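September 20, 2023
Reformulation notes, orange drink, bench side

Okay, picking up where I left off before the meeting ate my afternoon. Sugar is down again in this version, and for the first time I'd drink a whole glass of it without being paid. Flor tried it and made the face, but a smaller face than last time, so I'm calling that progress!

The background, in case Bujar reads this before he talks to me: if the levy goes through in November the way the draft is written, Bognár's standard orange lands in the top band and the light one sits just over the line for the lower band. They want the light one under the line with room to spare, and they want it to taste the same (of course they do). The draft counts added sugar and juice concentrate together, so swapping one for the other gets us nowhere. I had to read that paragraph three times. Janelle thinks the concentrate part will get argued down by the juice people before the vote. Maybe, but I'm not planning a recipe around maybe.

Batch 11 was thin. Fine up front, then it just falls off, like somebody left ice in it. Batch 14 has a bit more pectin and a touch less acid, and the body came back. There's still a sweetener tail at the end, a kind of licorice thing, and I get it more when the sample has warmed up on the bench. Must remember to taste both cold and warm from now on.

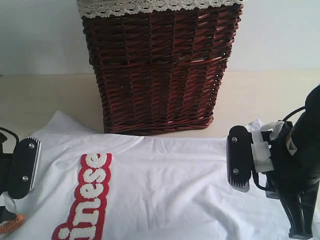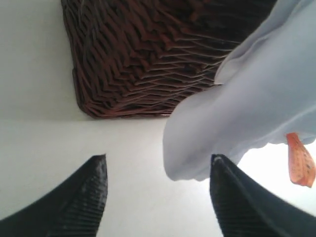
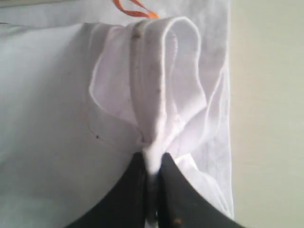 Tasting panel: Bushra has 42 people signed up from the Dernness list, which is more than I hoped for. She wants to do pairs, old recipe against new, with no labels and no mention of tax or health at all. I agree. The minute people hear "less sugar" they start tasting less sugar. Hammad would like a third cup in there with the Retano version. I said let me think about it, meaning no, but he's probably right and I'll end up saying yes.

Cost is the other headache. The sweetener blend from Desix went up again and Bujar wants it per case, not per bottle. I did it on the back of the pH sheet, so don't throw that out. I left the pectin out the first time through, so if you saw the earlier number, ignore it.

Also the shelf samples: bottle 528 has sediment, the ones next to it don't. Could be the cap, could be me not shaking the concentrate enough before I weighed it. I've put it at the back of the fridge with tape on it, please leave it alone.

To do next:
Repeat 14 with the acid back up a little
Ask Janelle which version of the draft she's working from, mine may be old
Call Desix about smaller drums
More paper cups, the small ones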